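Is the "declutter in a weekend" promise worth anything?

Every December my inbox fills up with people who want to sell me a tidier house. This year it's Vodel, a subscription plan that mails you a checklist each month and swears you'll be rid of 100 things before the next one shows up. I signed up so you don't have to, and I have some doubts.

My first doubt is the number. A hundred what? Under the Vodel rules a pair of socks is two items and a dead pen is one. I hit my target in one evening from a single desk drawer and the house looked exactly the same.

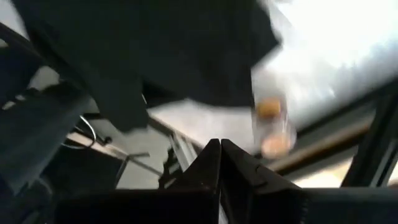

Black fabric, up close.

Clothes are where these plans get pushy. You're told to let go of anything you haven't worn in a year, which would cost me my funeral suit and my good raincoat. Leire Zabala, who runs the resale rack at Montoya, told me she sees the same customers every spring, buying back the kind of jacket they dropped off in the fall. Good for the rack, I guess. 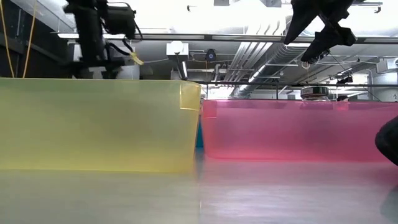
Then there's the shopping. For a system that's meant to leave you with less, Vodel spends a lot of page space on things to buy - labels, dividers, a "starter set" of bins. I already own bins. Most of them are full of stuff I was going to sort into other bins. Araceli Paredes wrote in to say she followed the plan for 5 months and ended up renting more storage than she had when she started.

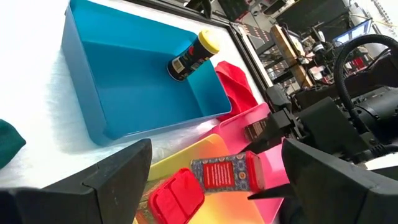
Photo: Julián Quintana

What about the color coding? The idea is that a color for each kind of item helps the whole family put things back. Maybe it does in your family. In mine, the system lasted until the first person was in a hurry, and then everything went in whichever one was closest.

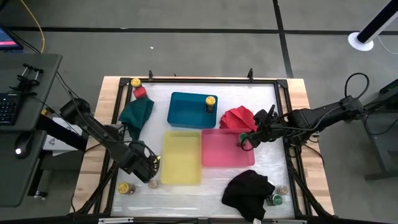 I'm not against throwing things out. I just don't see why it takes a monthly fee, and I'm wary of any plan that can't tell me what happens after the first year. I asked Vodel how many people stick with it. They sent me a coupon.

If you've tried it and still have a clear kitchen counter, write to me. Next issue: Marcelino Urquijo on whether you need to keep old tax papers.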